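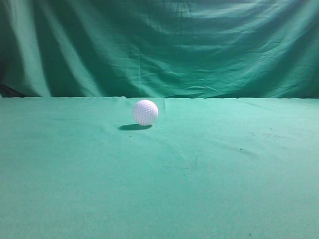 Golf ball on green cloth.

Club > Members > Minutes > July

Feltska Golf Society - monthly meeting, clubhouse back room, 7:30 p.m.

Chair: Renata Núñez. Minutes: Gebhard Strebel. Apologies from Kerekes.

1. Last minutes. Accepted, with one change: the bar did not "agree" to stay open late, it was asked to.

2. Range balls. The Skuvico salesman claims his balls last twice as long as ours. R.N. asked twice as long as what, and under whose clubs. He left a leaflet with a graph that has no numbers up the side. His quote is $2,651 for the season. G.S. pointed out that we bought "long life" balls before and most of them are in the pond. No order placed. R.N. to ask for a sample bucket and a price without the sign-up offer.

3. Pond. Reko will dredge for balls and keep half. Members wanted to know who does the counting. Reko does, it seems. Left over until they put something in writing.

4. Sunday tee times. The new booking page was meant to end the morning line. 76 members have signed up and there is still a line. Two members said the page let them book the same slot. The web people say this cannot happen - both members had printouts. Paper sheet stays on the door for now.

5. Dues. A raise of up to 13 percent was floated. The chair asked what it would pay for and got three different answers. Not voted on.

6. Ninth green. Drainage is said to be fixed. It was said to be fixed in spring too. G.S. will go and look after the next heavy rain before the final bill is paid.

7. Any other business. Lost property box is full. Anything left at the end of July goes to the thrift store.

Closed 8:55 p.m.

Get club news by email. Sign up
Shares: 2 | Comments: 0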